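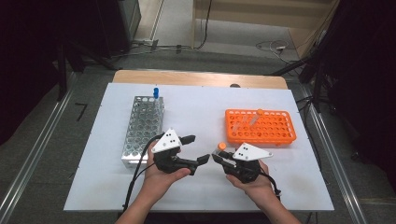

Etano Hand Grippers – Builder's Guide
Section 3: Bench Setup and First Tube Transfers
Last revised 6/7/24

By now you should have two assembled grippers, two marker plates, and a laptop running Mero. Great! This is the part of the build where the parts start acting like a tool, and I still get a kick out of it every time. Tubes and racks make a wonderful first job: they're cheap, they're easy to reset, and they show you right away if your fingers are crooked.

3.1 Prepare the table

1. Lay a plain white board or sheet over the tabletop. Mero finds clear tubes much more easily against white than against wood grain.
2. Put one rack on the left and one on the right, with room between them for both grippers.
3. Run each cable down past your wrist and toward your side of the table. Leave enough slack to reach the back of the far rack.
4. Move your arms through the whole work area with empty grippers. If a cable drags across a rack, reroute it now.

CAUTION: Use empty tubes only for everything in this section. No liquids until you've finished Section 5.

3.2 Set the finger opening

1. Plug in the left gripper first, then the right. Mero names them in that order.
2. Open the fingers all the way and press Zero.
3. Close them gently on a capped tube, just below the cap, and press Save Grip.
4. Repeat with an uncapped tube. The profile is separate, so don't skip it.

NOTE: If the reading jumps by more than 12 when you let go, a finger screw is loose. Tighten it and go back to step 2.
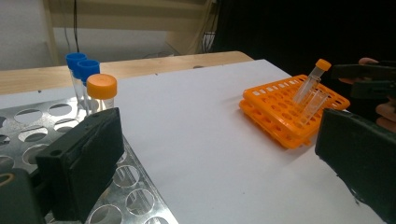
Finger pads are the one part you'll replace often, and they're a ten-minute print, so make a spare pair while you're at it. Scuffs are fine. Loïc Arnaud has run his first pair through 1,368 transfers in our shop and they still hold a tube straight. Small chips along the lower edge, like the white flecks on the right-hand finger, can stay too, as long as the gripping face is whole. Swap the pad when the face itself is cut or starts to peel.

3.3 Your first transfers

1. Start with a capped tube. The cap gives you something bright to aim at.
2. Bring the open fingers down on both sides of the tube, then close slowly. Stop when the tube moves with you.
3. Lift straight up until the bottom clears the rack. Pulling at an angle will jam it – everybody does this once.
4. Carry it across and line up the bottom of the tube with the new hole before you lower it.
5. Let go, then back the gripper away before you turn your wrist.

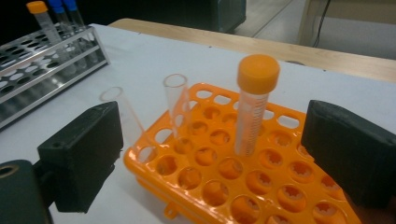

6. Once capped tubes feel natural, try open ones. They're harder to see and lighter in the fingers, so slow down by half.
7. Practice with each hand, then pass a tube from one gripper to the other over the middle of the board.

CAUTION: Glass tubes can crack if you squeeze while the bottom is stuck in a rack. If one won't come free, open the fingers, put the gripper down, and lift the tube out by hand.

NOTE: A tube that leans after you let go usually isn't seated in the lower tier. Pick it up again and lower it straight. If tubes lean no matter what, the rack holes are too wide for them. Agnes Åberg has posted a sleeve you can print, and it works beautifully.

3.4 Save your session

Press Stop with both grippers open and resting on the board. Give the file a name you'll recognize in February. Our best run so far is 29 clean transfers in a row, and we would love to see somebody beat it!

Related pages
Section 2: Wiring and Marker Plates
Section 4: Two-Handed Moves
Section 5: Working with Liquids
Printing Spare Finger Pads
Asante Tube Sleeve (print files)
Using Idis Cables with Older Grippers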